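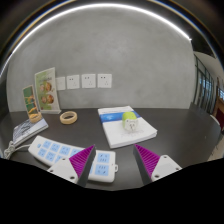 Vudville Help Center
Published 2023-04-27 by the Vudville Support Desk

We use cookies to remember your language and region. Accept all | Manage settings

Section 5. Setting Up the Kellby Room Thermostat

This section covers wiring, first start and the weekly schedule. It applies to the Kellby wall thermostat used with a Marchetti boiler or a Vudville zone valve. If your system has a Drustirport heat pump, go to Section 7 instead — the wiring is different.

Before you start

Choose an inside wall, at chest height, out of direct sun. Keep the thermostat away from radiators, outside doors and lamps. A shelf or curtain over the unit will give false readings.

CAUTION: Turn off the heating system at the breaker before you remove the old thermostat. Check with a tester that the wires are dead. If any wire is scorched or has damaged insulation, stop and call an electrician.

CAUTION: The Kellby runs on 24 volts only. Connecting it to line voltage will destroy it and is not covered by the warranty.

5.1 Mounting and wiring

1. Pull the front cover straight off the base. Do not twist it.
2. Label each wire on the old thermostat, then disconnect it.
3. Feed the wires through the opening in the new base.
4. Level the base and mark the two screw holes.
5. Drill, insert the anchors and fasten the base. Hand-tighten only.
6. Connect each wire to the terminal with the same letter. Tug each one lightly.
7. Push the spare wire back into the wall and seal the hole with the foam pad. A draft from inside the wall can throw off the sensor.
8. Press the cover on until it clicks.

NOTE: If you have no C wire, fit the adapter from the accessory bag at the boiler end. See the sheet packed with it.

5.2 First start

1. Turn the breaker back on. The display shows a start-up code, then the room temperature.
2. Hold MENU until SET flashes.
3. Enter the installer code, 1842, and press OK.
4. Select your heat source. For Marchetti boilers, select B2.
5. Set the clock and press OK.

If the screen stays blank, turn off the breaker and check the R and C terminals.

5.3 Weekly schedule

Each day can have up to 5 time periods. Press PROG, choose a day, and set a start time and temperature for each period. COPY repeats the day across the week. HOLD keeps the current setting until you press it again — the schedule does not resume by itself.

NOTE: Run the heating test every October, before the cold weather. Hold TEST until the valve symbol appears.

Related articles
Section 4. Replacing a Zone Valve
Section 6. Error Codes
Section 7. Drustirport Heat Pump Wiring
Warranty and Returns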